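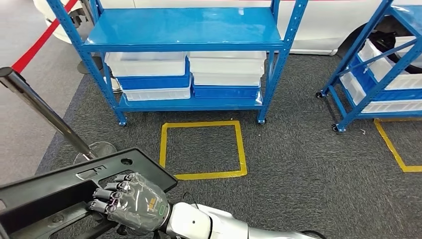 I'm looking for people to come and talk to me about fixing things at home, and I'll pay you for it! My name's Siwan Trevor and I'm writing a small book for Pendeo about the repairs ordinary people try in their own kitchens and sheds, the good ones and the ones that ended up on the curb. I want to hear about all the bits you kept because they might come in handy, like a big black plastic panel with a round hole near one corner and a slot you've never worked out the use of. I have a cupboard full of them myself.

You don't need to be handy. My neighbour Keyvan Sadeghi once spent 2 weekends on a toaster and his was the best chat I've had so far (the toaster still doesn't work).

I need 15 people, any age over 18, living in or near Navham. We'd sit down for an hour or so at your place or mine, I'd record the sound only, and you'd get a $40 grocery card and a copy of the book. If you'd sooner write than talk, send me up to 1,000 words in your own style and I'll pay the same. Spelling doesn't matter, my editor Diane Beaudoin is very patient.

Real names or made-up ones, your choice. You can pull out any time before October.

Leave your name and a line or two about your favourite repair at the front desk of the Navham library, marked for Siwan. Posted 5/23/22.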